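Sorting and Clearing Items Off the Bed: Basket Method

Filed under: Bedroom, Laundry, Storage

The bed is the largest flat surface in most homes, and it collects whatever has no fixed place. The method on this page clears it in one pass and leaves the sheet in a condition to sleep on. It applies to any mattress size. Work on a made-up fitted sheet with the duvet and blankets removed.

What to use

One rigid basket with an open top and perforated sides. Plastic is preferable to wicker on a bed, as broken wicker ends catch on jersey and pull threads in woven cotton. Choose a rectangular basket over a round one. It sits flat, keeps folded items square, and fits against a headboard or wall without leaving a gap.

Check the underside before first use. Molded baskets often have a ridge of flash along the bottom seam. Remove it with a sanding sponge or the back of a knife blade, then wipe the base with a damp cloth. The Tresgate stackable type has feet at the corners; these press into a soft mattress and make a tall load lean. Put a folded towel under it, or use a basket with a flat base.

A lint roller or a short-bristle clothes brush. The brush is slower but does not leave adhesive on brushed cotton.

A second container for trash. A paper bag is sufficient.

Preparation

Strip off the top layers and put them on a chair. Do not pile them at the foot of the bed, where they will be in the way by the second step.

Pull the fitted sheet tight at the corners, starting with the two at the head. If a corner slips off repeatedly, the pocket is too shallow for the mattress. Sheet clips are a workable repair. The Meireles clips with a metal jaw hold better than the plastic ones but will mark a thin sheet, so place them on the hem elastic and not on the flat fabric.

Stand the pillows or lay them flat against the headboard. They stay there for the whole job.

Order of work

Start at the foot and work toward the head. Pick up large soft items first: sweaters, towels, throws. Shake each one away from the bed. Fold once and place in the basket.

Next, hard or irregular items: toys, chargers, hairbrushes, books. These go in on top of the fabric, which stops them from rattling through to the bottom and cracking the base. Anything with a cord is wound and secured before it goes in.

Last, small items. Anything smaller than the basket perforations goes into a lidded tub or a zip bag first. Hair ties, coins and earring backs will otherwise drop out through the sides during carrying.

Do not sort by room while picking up. Sorting is a separate operation, done once the basket is off the bed. Combining the two is the usual cause of a half-finished job.

Basket position

Placement of the basket affects the time taken more than its size does. On a wide bed, set it close to the head, a short distance in front of the pillows, and leave the remainder of the mattress clear as working area. The foot end is the wrong place, since items are then carried backward over ground already cleared.

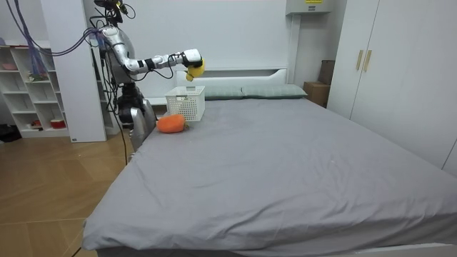

Lower each item to the rim before releasing it. Dropping from height tips a light basket on a soft surface, and an empty one will tip from very little. With a white basket near the head end, as shown, a bright yellow item is easy to identify through or above the side, while pale socks and underwear are easily missed at the bottom; turn the basket out fully when emptying. Keep the basket upright on the flat part of the mattress and clear of the edge, where the surface slopes under load.

Finishing the sheet

Gray and other mid-tone sheets show light specks that a white sheet conceals. Brush from the head toward the foot in overlapping strokes, then once across. Marks that remain after brushing are usually pilling or dried detergent. Pilling is removed with a fabric shaver on the lowest setting. Detergent residue requires a rewash with half the normal dose and an extra rinse.

Light creases do not need ironing. Mist with plain water, pull the sheet taut, and leave uncovered until dry.

Basket care

Wash the basket in the shower with dish soap and a nailbrush. Dust packs into the corners of square perforations; a dry toothbrush clears it. Do not leave white plastic on a sunny windowsill to dry – it yellows and becomes brittle.

Replace the basket when a crack reaches the rim. A cracked side can be held with a cable tie through two adjacent holes, with the cut end turned to the outside, but this is a temporary measure.

Method supplied by Marcelino Dantas. Page last revised in June.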